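Jersey Night at the Nalladholm Clubhouse

Every April, when the season winds down, the red shirts come back to us in one form or another – stuffed in gym bags, rolled up in towels, or handed over in a grocery sack with an apology – and a few of us get together to sort them out before they go into storage for the summer.

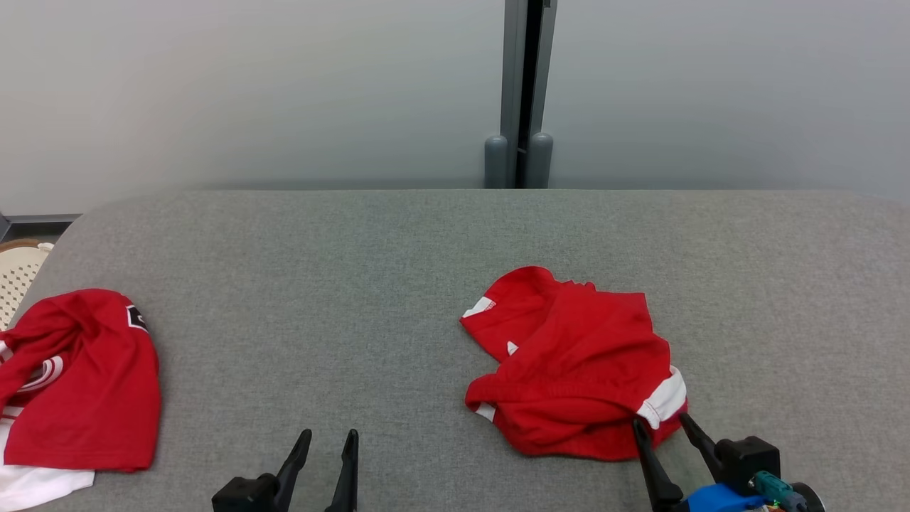

I have been doing this long enough to remember when we owned only 16 shirts and could finish before the coffee was ready. We have a good many more now (and a lot more people with opinions about how a sleeve should be folded!), so the job takes up most of an evening, and I wouldn't trade it for anything. Phong Hứa brings the music, Châu Ông brings something sweet from the bakery across the road, and the rest of us bring our hands.

If you haven't been to one of these evenings, it goes something like this. Each shirt gets shaken out and turned right side out, and then somebody looks it over at the seams and hems, where the trouble usually starts. Anything with a loose thread goes to Khoa Doãn, who has a steadier needle than the rest of us put together. Everything else gets laid face down, smoothed from the collar to the hem, and folded with the sleeves tucked in behind. Phong Tăng likes to fold in thirds and I like to fold in half, and we've been having that conversation for years now without either of us budging an inch.

Red and white is a lovely combination on the field and a bit of a nuisance in the laundry, as anyone who has washed one of our shirts at home will tell you. Please, please use cold water, and wash it by itself the first few times. Turn it inside out before it goes in, hang it up afterward, and keep it away from the dryer if you can stand to wait. I ruined one of my own with 40 minutes on high heat, and the collar has never sat flat again.

We'll be doing the shorts and socks next, starting at 7 in the evening, and there is always room for another pair of hands. Đức Cao has the key and will let you in by the side door if the front one is sticking. Bring a mug. And if you still have a shirt at the back of a closet or in the trunk of your car, even one from a few seasons ago, we would be very glad to have it back – washed or unwashed, just drop it off with Châu any evening before then.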